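Speaker notes: After the Indbridge flood
Kieran Gallagher, October session, second slot after lunch

Slide 1. Title
Say who I am and what I did that night. I was on the night desk at the district control room. I wasn't out on the water and I don't want to speak for the crews who were. Hegarty from the river team has gone through the timings with me and corrected two of them.
Ask the room who has worked a flood. Usually a third of the hands go up.

Slide 2. The town
Indbridge sits where the Burnitz meets a smaller stream. The older houses are low down, near the bridge. The newer ones are up the hill and most stayed dry. Point out the school and the one road in from the east on the map. That road matters later.

Slide 3. The night
First call at 11.40 pm, water in a cellar. By 1 am we had calls from three streets. The gauge upstream stopped sending readings at 12.50 and for a while we read the last figure as if it was still good. Say this clearly. It cost us time and it's in the report, so there is no point skating over it.
The bank gave way below the bridge shortly before 2 am. The water went into the low streets from behind, and people who had been watching the front door were caught out.
56 people were taken out by boat or tractor before daylight. 2 died, both in ground floor rooms. Pause here. Don't read the next slide straight away.

Slide 4. What we knew and when
Two columns, left is what came in by phone, right is what the duty officer had on the board. The gap at its worst was 68 minutes. The calls were being written down properly. They were going to a desk where the person had been sent to help with the road closure.
If someone asks about staffing, we had the number on the rota. We moved them around badly.

Slide 5. Pictures

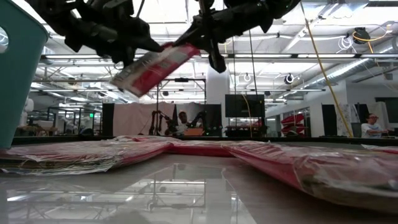
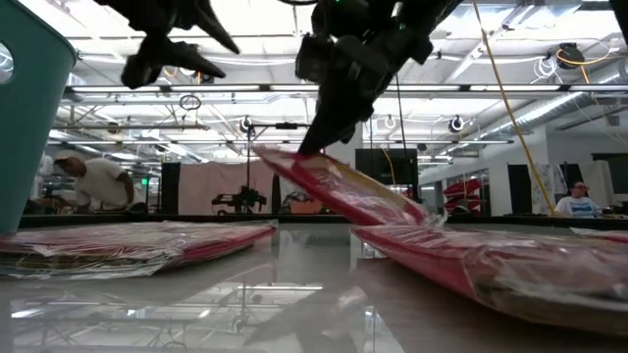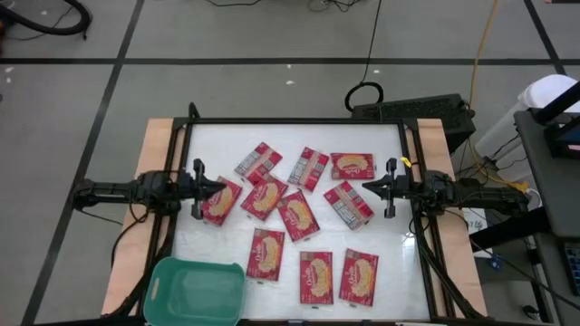
Slide 6. The rest centre
School hall, opened at 2.30 am. The key holder lived on the wrong side of the water and we had to force a side door. There is now a key box, and the code is held at the control room and at Sirkholm.
Heating came on at 5. Blankets came before food. Several older people had left without their tablets and the nearest open chemist was in Sirkholm, down the east road, which was under water until mid-morning. A farmer took the list across by tractor. That worked but we can't plan on it.
Registration was done on paper and then done again on a laptop. Some names were on one list only. Relatives rang the control room and were told a person wasn't there when they were sitting in the hall. Two families have written to us about this. I have answered both letters and I have their permission to mention it.

Slide 7. What has changed
A dead gauge now shows as blank on the board, with the time of the last reading beside it.
The phone desk isn't left without cover for any reason. If we need a body for something else, we ring the next district.
One register at the rest centre, on paper, photographed every half hour and sent in.
Door knocking in the low streets begins at the first cellar call.

Slide 8. What hasn't
The bank has been patched. The full repair is waiting on money and I have no date for it. The east road still floods. 3 households have moved back in below the bridge and we've been round to see each of them about where they would go at night.
Don't get drawn on who should pay. Hegarty is on the panel at 4 pm and can take that one.

Slide 9. Questions
Likely ones: why no siren (there was one, taken down when the fire station moved), whether texts were sent (yes, at 1.35 am, most people were asleep), whether the tractors were insured (still being sorted).
If time is short, drop the siren and take the texts.
Handouts are on the table by the door. Remember to collect the clicker and give it back.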